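Frequently Asked Questions: Self-Taped Auditions at Levness Players

These are the questions we get most often from actors sending in a tape for one of our productions. If yours isn't answered, write to the casting inbox and put the name of the show in the subject line.

Do I have to send a tape, or can I audition in person?

Either is fine for most shows. The exception is the March production, where first auditions are by tape only and callbacks are held in the rehearsal room on Merkik Street.

How long should the tape be?

No more than 2 minutes for the scene. Your slate doesn't count toward that. If you run a few seconds over we will still watch it, but please don't send the full scene when we asked for a page.

What goes in the slate?

Your name, your height, where you live, and the role you are reading for. Say it as yourself and then stop. You don't need to list your credits, as we have your resume.

Can I film on my phone?

Yes. Most people do. Turn it sideways, put it on something that won't move, and keep the lens at eye level. We need to see you from the chest up.

What should I wear?

Plain, solid colors that you feel comfortable in. Avoid thin stripes, large logos and pure white. A hint of the character is fine, so a button-down shirt for a lawyer works. A full costume is too much.

Does the room matter?

Less than people think, as long as it is quiet and the wall behind you is plain. A bedroom is usually the best choice in an apartment.
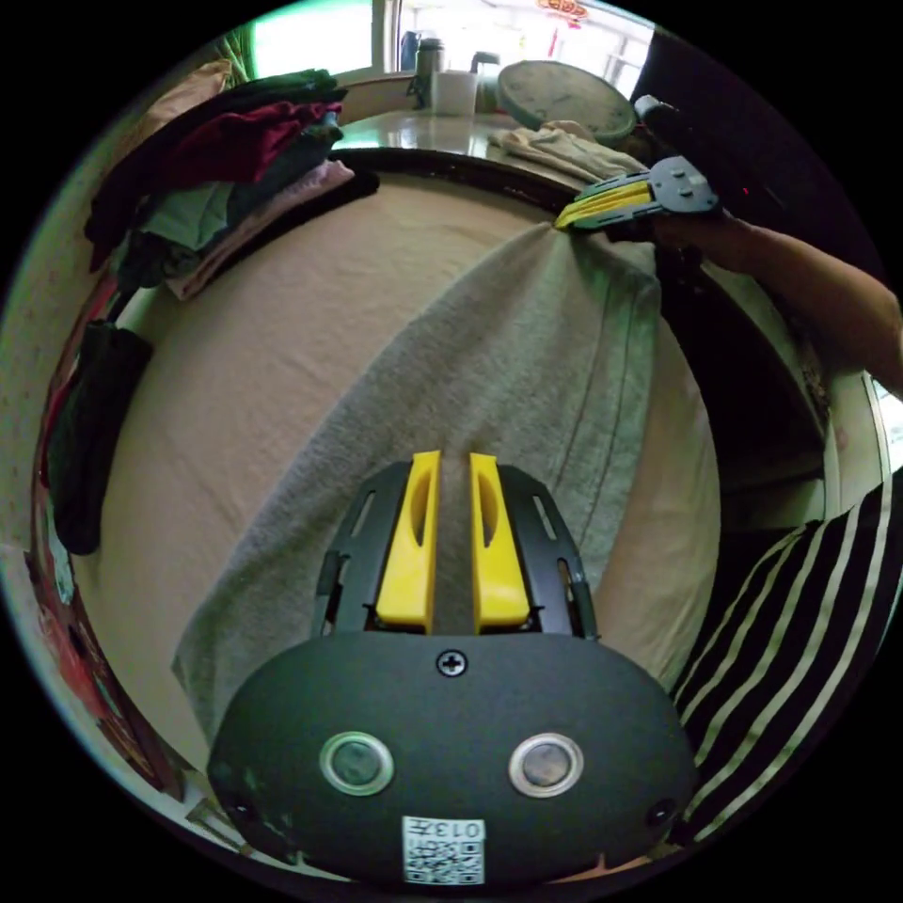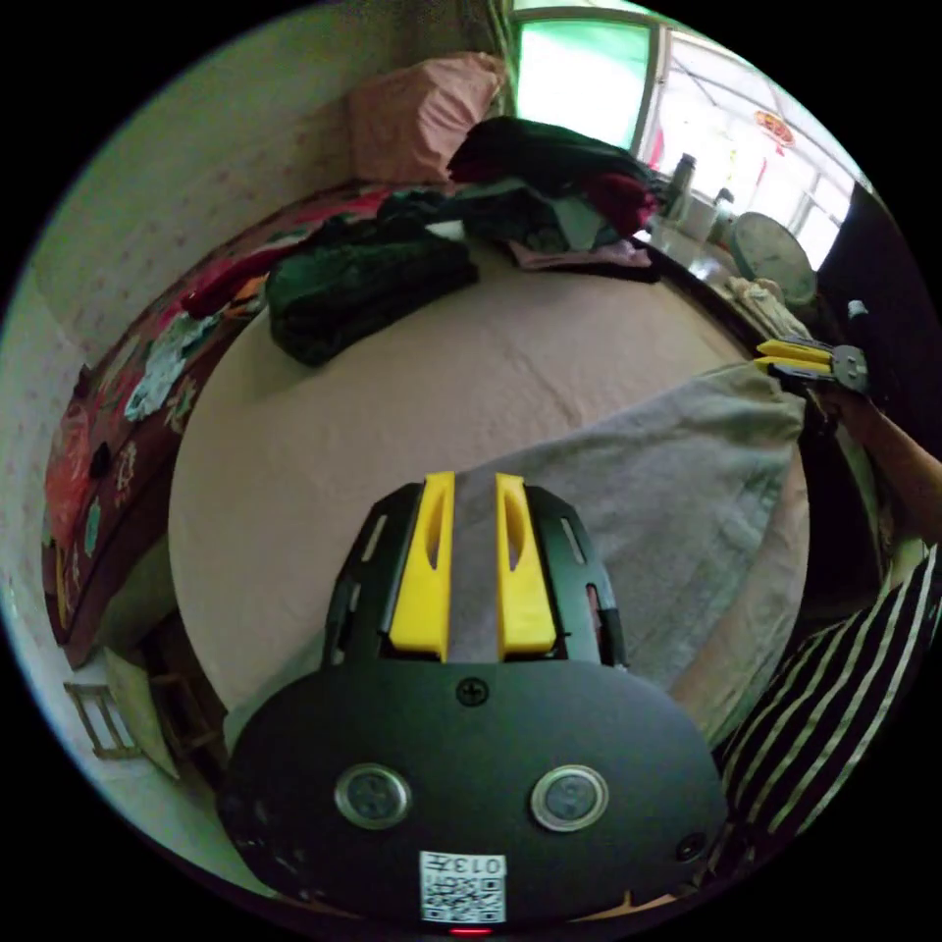
Sound is the thing to check before anything else. A bare room with a hard floor gives your voice an echo that we can't remove, and after a page or two it becomes tiring to listen to. Soft things help with this. A bed with a sheet and a gray blanket on it, like the one in the second picture, will take some of the ring out of a small room, and a second blanket on the floor in front of you will do more. Turn off fans and the air conditioner while you record, and put your phone on airplane mode.

Who should read the other lines?

Anyone who can read clearly and quietly. They should stand next to the camera, a little farther from the microphone than you are. They don't need to act, and it's easier for us if they don't try to match you.

Can I read with a recording of the other lines?

You can, but we don't recommend it. The timing can't change if you take a pause. A reader over the phone on speaker is a better option.

Do I need to be off book?

No. Know it well enough that you can look up for most of it. Holding the pages is fine and we don't mark anyone down for it.

Where do I look?

Just to one side of the lens, at your reader. Only look straight into the camera for the slate, or for a monologue if the notes ask for it.

How many takes should I send?

One, unless the notes ask for two. If you have two that are very different and you can't choose, send the one you did first.

How do I send the file?

Upload it through the Kilow link in your audition notice. The limit is 200 MB. Name the file with your last name, then the role. Please don't email video attachments, as our mail server rejects them.

When will I hear back?

Within 7 days of the deadline if we want to see you at a callback. We also write to everyone else, but that can take longer when a show has a big cast.

Can I ask for feedback on my tape?

We can't give notes on individual tapes. The Boutros Studio runs an evening class on self-taping for $40, and members of our company get first choice of places.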